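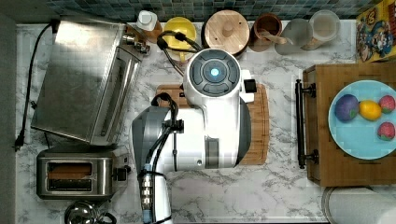 The case against the clear counter

Every few months another article tells me that my kitchen counter should be empty. The latest one I read put it at 20 minutes: that was how long it would take to clear the surface, wipe it down and feel like a new person. I gave it 20 minutes. I felt like the same person, with a toaster in the hall closet.

I have been suspicious of the empty counter since 2012, when we moved into the apartment on Sallent Street and the previous tenants left behind a cabinet built to hide small appliances. It was called an appliance garage, and it had a roll-up door that stuck halfway. To make toast you pushed up the door, dragged the toaster forward, found the plug, made the toast, waited for the toaster to cool and then did it all in reverse. Within a month the door stayed up. Within two months the toaster lived out front and the garage held paper bags.

The people who sell storage have never really answered this. Trosum, which makes the pull-out shelves my sister-in-law swears by, says in its brochure that "a calm surface is a calm start." Fine, but a start to what? If the day begins with toast and a hot drink, then the toaster and the kettle are the start. Putting them behind a door adds a chore to the first ten minutes of the morning, which is when I am least able to do chores.

I will grant the other side one thing. A counter can get too full, and a marble-look counter gets there faster than most, because the gray veining is already busy before you set anything on it. There is also such a thing as stuff that has simply landed. Cardboard is the worst offender in any house I know. A box comes in, gets opened, and turns into furniture. 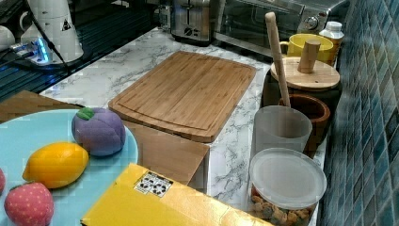
Plush fruit, a cutting board on a box, and a mortar with its pestle still in it.

A minimalist would look at that and reach for a trash bag. I'd ask which of those things anybody would miss. The cutting board stays, obviously, though I would want it flat on the counter before I let anyone near it with a knife. The toaster and the toaster oven stay. I know the argument that you only need one of them, and I have heard it mostly from people who have never tried to do four slices and a tray of leftovers at the same time. The mortar stays too, if it gets used. A mortar kept in a low cabinet does not get used. It is heavy, the pestle rolls away, and you end up buying ground cumin.

The cardboard can go. As for a plush lemon, a plum and a strawberry, I was ready to be stern about toys in a kitchen until I remembered how many decorative bowls of fake fruit I have been asked to admire in show homes. Wada, the staging firm that did the open house next door to us in May, put out a bowl of wax pears that were bolted together. At least a felt leaf isn't trying to fool anyone.

What bothers me most about the clear-counter advice is how it gets checked. You clear the surface, you take the photo, you post the photo. The Cengate newsletter, which arrives whether I want it or not, runs these before-and-after pairs every week – and the after is always taken before anyone has cooked. I would like to see the same counter at half past six that evening, with an onion on it. I suspect it looks a lot like the before.

There is a test I trust more than a timer. Leave everything where it is for two weeks and pay attention to what your hand goes to. The mug, the salt, the board, whatever canister you open daily: those have earned their spot, and no brochure should talk you out of it. The thing you keep sliding aside to get at something else is the thing to move. In our kitchen that was a cookbook stand. I had defended it for years, and it had never once held a book open at the right page.

I brought the toaster back from the closet the next morning. The cookbook stand is in there now, next to a roll of drawer liner I bought after reading an earlier article.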